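Review: the Lundstead Bench Practice Guide for two-handed robot work

I've been running tabletop tasks with a two-armed setup for long enough to have strong feelings about paperwork, so please believe me when I say I had fun with this one. The Lundstead guide is a spiral-bound book of 25 rules for people who teach and test robots at a table, plus a set of tear-off log cards, and I've had it open next to the keyboard since June.

Most of the rules are small. Write down the starting layout before the arms move. Decide what counts as a finished task and put it in one sentence. Rule 4 is my favorite: any object that sheds, smears or leaves specks gets a line on the card, and you choose ahead of time if you'll wipe between runs or leave the marks alone. I had never thought to choose! We wiped when we felt like it, and our pumpkin and plate runs were a mess to compare.

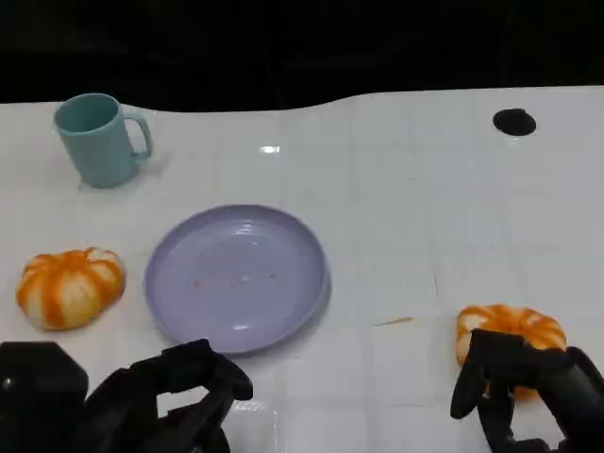

The section on grasping is just as good. It asks you to log which hand takes the object and where the other hand waits, and it gives you a proper rule for the waiting hand (open, clear of the first hand's path, never parked over a dish). We argued over that last bit for a whole afternoon and then adopted it word for word.

Then there's the chapter on stopping. Before each session you say out loud who has the stop button, and that person does nothing else. It sounds fussy until you try it, and then you wonder how you ever let the same person hold the button and type notes.

A few gripes. The cards come in packs of 20, and a busy group will chew through those fast (I photocopy mine). The wrist camera pages are thin, only a checklist for mounting and a reminder to look at what the fingers block when they close. I'd have loved a page on tipped-over objects too. Does a mug on its side end the run, or do you carry on and make a note? The book leaves it to you, and I'd like a firmer answer.

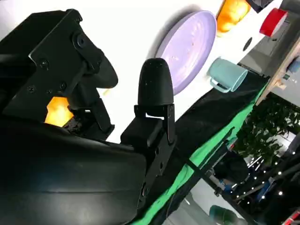

Sajib Saha wrote in to disagree with me on that: a guide that ruled on every knocked-over cup would be out of date in a month, and each group should set its own limit and print it on the card. Fair enough, and I've since added a blank line to ours for exactly that. I still want the extra page, though!

Buy the spiral version if you can, as it lies flat on the bench.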